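Início | Casa | Família | Lazer | Assinaturas

A salada que não murcha

Desde março que cá em casa se almoça duas vezes. A primeira é a minha, com sopa e loiça para lavar. A segunda serve-se às três da tarde, numa mesa baixa, e exige de mim uma representação que nunca me pediram em restaurante nenhum: mastigar o ar, elogiar o ponto, pedir a conta.

As cozinhas de brincar tornaram-se um negócio sério. O conjunto de entrada da Zutavano traz 15 peças e cabe numa gaveta. O da Senura traz 20, e com ele vem um folheto de receitas, como se alguém precisasse de instruções para pôr uma beringela em cima de um ovo. Há ainda a Wyss, que faz legumes tão bem acabados que dão pena emprestar a uma criança de 5 anos. Os pais compram-nos e depois andam atrás dela com um pano.

O que mais me intriga é a escala. Neste mundo, o ovo pode ser maior do que a peça amarela e ninguém devolve o prato. A faca tem cabo vermelho e corta aquilo que já vinha cortado. A tábua serve de tábua até à hora em que passa a ser balcão, bandeja ou garagem.

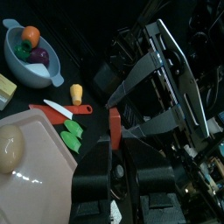
A arrumação é outro capítulo. Experimentei separar os verdes dos restantes, por princípio, e durou uma tarde. A fruta volta sempre para a taça, a peça roxa também, e o tabuleiro cor-de-rosa fica com o que for grande demais para o resto. Uma loja do bairro, a Lastside, vende caixas com divisórias para isto. Comprei uma. Guarda agora meias desirmanadas, com muito asseio.

Quanto à comida, continua espalhada pela mesa, à espera do jantar. Já me avisaram que há sopa de milho e que tenho de repetir.

Agosto de 2020

Artigos recentes
Puzzles de 3000 peças: quem fica com a mesa da sala
O regresso da plasticina ao tapete
Caixas, cestos e outras ilusões de verão
Panelas pequenas para cozinhas pequenas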